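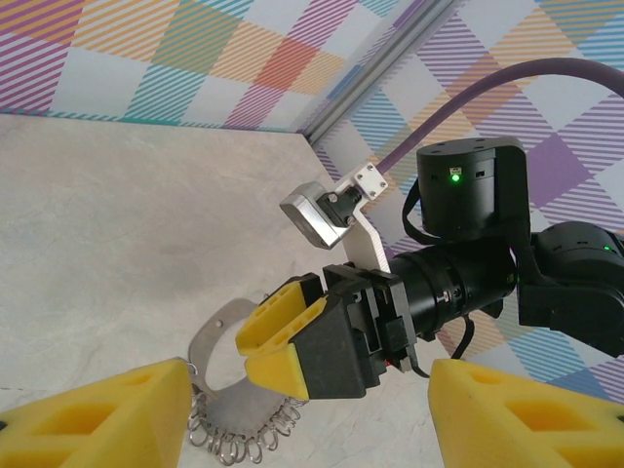

Mamier Questions the Two-Minute Worry Cure

Plemden, 2024-01-02. Mamier, a counseling and education practice in Plemden, today put out a short guide for people who have been told that worry can be switched off with a quick exercise. The guide is called Fedoruk, after the street where the practice opened, and it takes a hard look at claims that have spread through wellness apps, office workshops and paperback covers.

The claim comes in many forms. Breathe this way for two minutes. Snap a rubber band on your wrist. Say the worry out loud and it will lose its power. Some people do feel better after trying these things. Mamier's staff say that feeling better for an afternoon is a thin reason to call something a cure.

"I have sat with people who were ashamed that the trick didn't work on them," said Samuele Dal Bello, who wrote most of the guide. "They had paid for a course. They had been told it works for everybody. So they decided they must be the problem, and now they had two worries."

Fedoruk goes through seven common statements about worry, among them that it is a habit like nail biting, that it always points to something buried in childhood, and that calm people simply don't have it. Each gets a page on where the idea may have come from and what would have to be true for it to hold up. In several cases the answer is that the authors don't know, and the guide says so.

It also asks readers to be careful with numbers. One flyer handed to a Mamier client promised that 91 out of 100 users slept better. It did not say who was asked, how long they were followed, or whether those who quit early were left out. "A number like that should make you ask more questions," said Aiman Simanjuntak, who runs the evening groups at the practice. "I would want to know who dropped out and why. I never get an answer to that one."

Simanjuntak said the same doubts apply to Mamier's own work. The evening groups have no waiting list to compare against, and people who like them tend to stay and say so. The guide makes no claim that reading it will lower anyone's worry, and it should not be used in place of care from a doctor or a licensed therapist.

The guide runs 25 pages and is printed by Wurkora. Copies are free at the Mamier front desk. A second part, on sleep and worry, is planned for May if the first one finds readers.

Press contact: Samuele Dal Bello, Mamier, Plemden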